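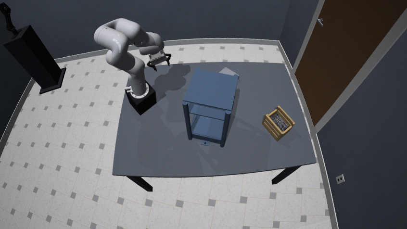
The sim table with the shelf in the middle and the arm folded over the back.

I spent most of the holiday week recording demonstrations for the shelf task in Jinora, which is what I call my simulator setup. The job is simple to say: put a bottle on the rack. I drive the simulated arm by remote control, one run at a time, and the log goes to the training script on my other machine.

My first batch was 16 runs with the keyboard. They were bad. A keyboard gives you one axis at a time, so every path came out as a staircase, and the policy learned the staircase. I threw them out and moved to a 3D mouse, which took an evening to get used to. Since then I have kept 84 runs.

Open sides make the shelf look easy. The posts are the trouble. From the main view I can't judge depth well enough to tell if I'm going to clip one, so I switch to a second view close in by the shelf for the last part of the move. 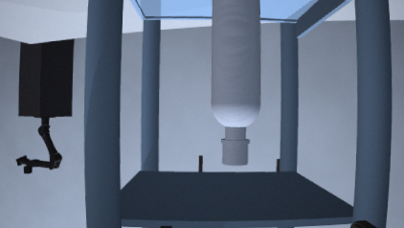

Switching costs time, though. The arm sits still while I find my bearings, and those pauses end up in the data. Octavian Toma, who wrote the replay tool I use, told me to trim any stretch where the arm doesn't move for 36 frames or more. I did that and the replays look a lot better – still slow near the posts, but I want that part slow.

Two things I changed along the way. I lowered the mouse gain close to the shelf, and I stopped saving runs where I bumped a post and recovered. I may put some of those back in. A policy that has never seen a mistake doesn't know what to do after one.

Next is a training run of 2,000 steps to see if the loss moves at all, then more demos with the shelf turned a little.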